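Home | Blog | Projects | About | Contact

Search this site... Go

What the second arm is going to cost us (part two)

Okay, so last month I promised actual numbers, and then September ate me alive. Sorry! Let's do the money.

Coffee is still my favorite job for sorting out what we need to buy, mostly for the paper filters. They're thin, they cling to each other, and a finger that's fine with a tape roll can make a total mess of them. So before I spend a cent on new fingertips, I want to know how the ones we have cope with paper.

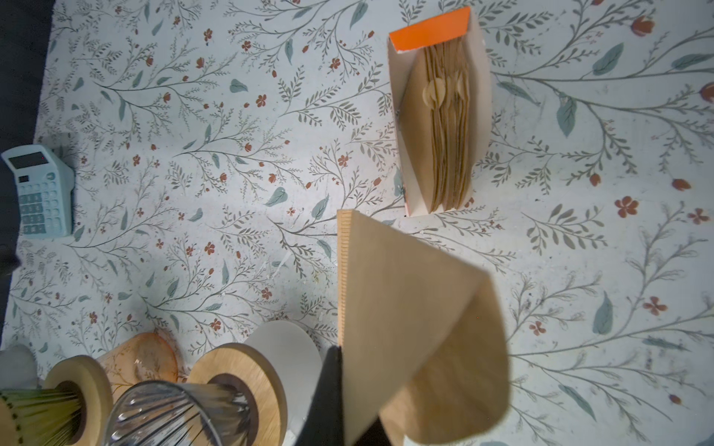

One cone filter in the gripper, the rest still in the box.

Maximiliano Godoy over at Painemal got me two quotes. Patgate wants $800 for a fingertip kit with 20 spare pads, and Lallex sells the pads on their own at $34 a set. I went back and forth on this for way too long (there was a spreadsheet, there were colors) and I'm going with Lallex. The kit is nicer, but half of it is adapters we'd never bolt on.

The bigger question was whether to budget for two arms or stick with one and a good clamp. A clamp is so cheap! But then you need a different clamp for every cup and pitcher, and somebody has to swap them. I've put both arms in the plan, plus money for cable covers and a proper shelf for the small stuff.
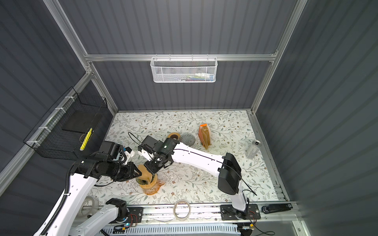

Both arms out over the mat, orange pitcher in the middle.

Lead time is the annoying part. Fultia says 28 days for the mounting plates, and they won't start the clock until the deposit lands - so that's going out first, tomorrow morning if I can find the invoice. I also added a line for consumables this time. Filters, tape, pads, zip ties. It all adds up, and last year I paid for most of it out of my own pocket and then lost the receipts.

Next post will be the cable covers, once I've picked a size.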